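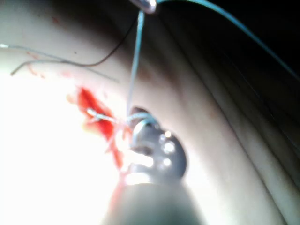
A comment on last week's notes asked why a thread should be chosen by its knotted strength when the packet lists the straight pull value, and whether the two differ enough to matter. They do, and the first half of today's material deals with the difference.

Unit 5: Suture mechanics and wound closure

1. Straight pull and knot pull

A thread loaded in a straight line carries its stress fairly evenly across the section. A knot bends the thread tightly, so the outer side of each bend is stretched before any outside load is applied. Failure usually starts at or just next to the knot. In the Fagerlund lab, a 320 mm length of Stukar braid is clamped in the Plorketti tester and pulled at 200 mm per minute. The straight sample used in the worked problem broke at 59 N. Knotted samples break lower, and their results scatter more. Report the median and the range.

2. Monofilament and braid

Monofilament passes through tissue with little drag and has no gaps between strands to hold fluid. It is stiffer, keeps the bends from its packaging (memory), and needs more throws for a secure knot. Braid is softer and holds a knot well. Its drag is higher, and untreated braid can draw fluid along its length by capillary action. Coatings reduce drag but also reduce knot security.

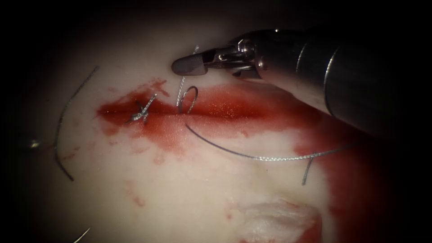
Fig. 2. Long incision with dark suture threads; instrument at upper right.

3. Load on the tissue

The thread is often stronger than the tissue it holds. A stitch placed too near the wound edge, or a thin thread under high tension, tends to cut through. For a given closing force, the load on each stitch falls as the number of stitches rises, but every extra stitch adds a puncture and more foreign material. Excess tension also limits blood flow at the edges. The edges should meet without blanching.

Swelling must be allowed for. A loop that is snug at closure becomes tight as the tissue swells, and a stiff thread gives less than an elastic one. 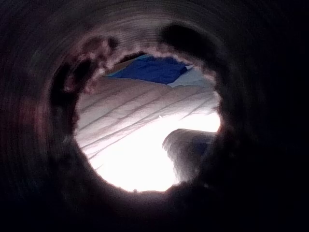
The same reasoning applies to a continuous stitch, where tension can even out along the line. The weakness is that one break may loosen the whole closure. Interrupted stitches take longer to place but fail separately.

4. Strength over time

Absorbable threads lose strength well before they lose mass. The two curves must be read separately: a thread still present in the wound may carry almost no load. Scar tissue gains strength slowly and does not fully reach that of intact skin.

Problem set

a. Using the Drastumo tables, plot knot strength as a fraction of straight pull strength for each thread size.
b. State which thread you would reject for a closure expected to swell, and give the property that decides it.
c. Explain why a coated braid may need an extra throw.

Due Sun 26 April. Show units in every step.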